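Talk notes – "Boxes that close", packing bench session, January 1, 2024

(yes, on a holiday, coffee is at the back, thank Alina Ghiță for the key)

## Before start

- water
- check clicker
- sample boxes under lectern, flat ones LEFT, made-up ones RIGHT
- ask Mircea if the side door is unlocked
- 2 parts, break in between. Don't skip break again

## Open

Morning all. Quick hello. Who I am – packing bench at Covulico, before that the returns desk. Returns desk matters, say why: I opened everybody else's bad boxes for a living.

Ask: who here has had a box come back crushed? Hands. Who has had one come back crushed and the thing inside was fine? Fewer hands. Those are the lucky ones, don't learn from them.

Today = small mailer-type boxes. One piece, hinged lid, folds up out of a flat sheet. Not the big taped cartons, that's the afternoon and it's Mircea's.

## Part 1 – the box itself

Hold up flat blank. Pass a couple round.

Folding order. Slowly, people always rush:

1. crease every line first, both ways, by hand
2. side walls up
3. front wall over, tabs down into the slots
4. lid LAST. leave it lying back

Creasing – cardboard remembers the first fold you give it. Fold it off the line once and it'll want to go there forever. Show the bad one (the one with the twisted corner). Let them laugh.

Little side flaps on the lid. Everyone thinks they're spare. They go down inside the walls when the lid shuts, and they do most of the holding. If they're bent inward before you close, they catch on whatever's in the box. So angle them out while it's open, then guide them in with your thumbs at the end. DO THIS LIVE, don't just say it.

Holes. Some styles have a finger hole or two. Handy for getting it open again, also where dust gets in. At Votora they stuck a label over every one and then customers couldn't find where to pull. Don't do that.

Story: order for Lazăr. 900 boxes, all folded the afternoon before, all stacked with the lids shut. Next morning nobody can tell full from empty without opening or shaking. We opened. We shook. Took until lunch. 676 of them were empty, the rest had the parts in but no slip. Since then lids stay open till the box is checked. Pause here, let it land.

Q they always ask: "can I fold ahead?" Yes. Fold ahead all you like, just leave lids back and don't stack them more than you can see over.

## BREAK

Remind: handouts by the door, Puvon sample pack is one per person pls

## Part 2 – the bench

Cloth on the table. People think it's for looks. Bare tabletop is slippery, box walks away from you when you push the tabs in. A cloth gives you grip, and small parts don't bounce off when dropped.

But it has to be clipped. Loose cloth is worse than no cloth, it bunches under the box and you're folding on a hill. Clip along the back edge. Pull toward you, smooth, clip, smooth again. Don't put clips where your forearms go (ask me how I know. scar, left arm, show if mood is right)

Color – plain, one color. Anything with a pattern and you lose screws in it. Green is good for brown boxes, you see the edges straight off.

Tape. Keep the roll on the cloth next to the box, same spot each time. Clear tape disappears the second you put it down somewhere else. Fold the end over on itself so you can find it. Every time. EVERY time.

Where boxes go: empty one in the middle, square to you. Filled one off to the side, lid still back. Never in front of you, you'll lean on it.

SLIDE – bench 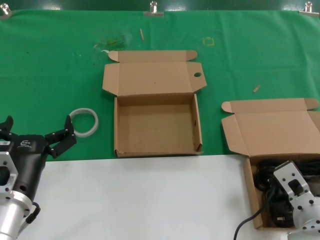
*Packing bench, clipped green cloth: empty box center, cable box at right, clear tape beside the empty one.*

Points off the slide, fast:

- lids lying flat on the cloth, both boxes. good
- low walls. so anything tall wants a deeper box, don't force the lid
- the right hand box: cables in a coil, metal piece resting on top. Ask room: what would you change before closing it?
- give them a minute. Don't answer for them!!

What I want to hear: heavy thing on top of cables will press and shift in the van. Wrap the metal on its own, or put it in its own box. Cable end hanging out – tuck it before the lid or the flap pinches it. And the box is half on the cloth, half on the bare table, so slide it fully on or fully off before you push down on anything.

If someone says "tie the coils" – YES. One tie each, not tight. Over and under coiling if there's time, otherwise point to handout. I can never explain it in words anyway.

Cables generaly:

- coil to the size of the box, not the size of your arm
- plugs to the middle
- no sharp bend right at the plug
- long one on the bottom, short ones on top
- metal parts with holes or edges get paper round them, two turns

Shake test. Close lid, hold at your ear, one tilt each way. Hear something move = open again. Doesn't matter if it's the last one of the day.

## Numbers slide (skip if late)

3000 boxes out of our bench last season. I'm only putting it up so people see it's a normal small bench, two people, one table. You don't need a line for this.

Don't get dragged into the cost-per-box thing, Alina has the sheet, send them to Alina.

## Hands on

Pairs. Each pair gets a flat box, a bundle of cable, one awkward thing out of the crate. Fold, pack, leave lid open, swap with the next table. Next table checks and closes. Walk round. Watch for:

- thumbs inside the hinge
- taping before checking (somebody will)
- cloth sliding, tell them reclip
- flaps bent in

Collect the awkward things at teh end. We lost the good doorknob last time.

## Questions

Likely ones –

Reusing boxes? Fine if the creases aren't furry and the tabs still click.

Tape on a box with tabs? One strip on the front if it's going by post. Hand delivery, none.

How do you wash the cloth? Cold, hang it up, no iron. Brush the cardboard dust off outside first or it clogs the machine.

What about foam? Afternoon. Mircea. Stop talking.

Back in the room by 2, please stack the chairs on the window side.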